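A passing score in simulation should say what was dropped

By Afroza Biswas

In August our group at Sellance stopped trusting one of its own numbers. I think other teams should look at theirs.

The job was simple to describe. A two-armed robot works at a simulated kitchen counter and moves produce between a plate, a cutting board and a basket. We ran it 900 times over one weekend. The report on Monday was good, good enough that Urkgate, who wanted the controller for a real prep station, asked when they could have it.

Thulani Modise was the one who opened the logs. He wasn't looking for a fault. He wanted a few clips for a talk, and he kept finding runs where a pepper reached the basket and the contact forces made no sense. In 21 of them the fingers had closed through the skin of the pepper. The simulator pushed the two shapes apart, the pepper jumped, and it landed where the checker wanted it. The checker only asked where the pepper was at the end. So it wrote down a success.

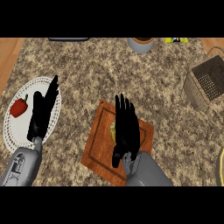
Twenty-one out of 900 is a small share, and that was the first argument I heard for leaving it alone. The second was that every simulator does this now and then. Both are true. I still think we were wrong to send out the report, and I signed it, so I include myself.

A hand that closes too far on a pepper in software costs nothing. The same command on hardware will crush the pepper or stall a finger motor, and if a person has reached in to fix something, it will close on them with the same force. Urkgate's station was going to have people next to it. They read our score as a statement about safety because we never told them it wasn't one.

Brândușa Pop, who wrote the checker, has taken more blame for this than she should. She was asked for a test of final position and she delivered one. The rest of us then used it for something else. I have seen the same thing at two earlier jobs, and each time the fix was aimed at the code and the report template stayed as it was.

What I would ask for is dull. Any run with a penetration over 3 millimeters should count as a failure, whatever the object does afterward. Dropped objects should be listed separately from missed grasps – they have different causes. And somebody outside the team should watch a random sample of full runs before a number goes to a customer. We now watch 300. It takes two people most of a day, and it is boring work.

Lenuța Bratu disagrees with me on the first point. She says a hard limit will throw out good grasps on soft produce, where a real fingertip would sink in a little anyway. She may be right about tomatoes. I would rather lose those runs and argue about them one at a time than have them counted as passes by default.

We sent Urkgate a corrected report with the 21 runs attached. They have put off the installation and asked for a force limit in the hand itself, separate from the controller. We should have proposed that before they did.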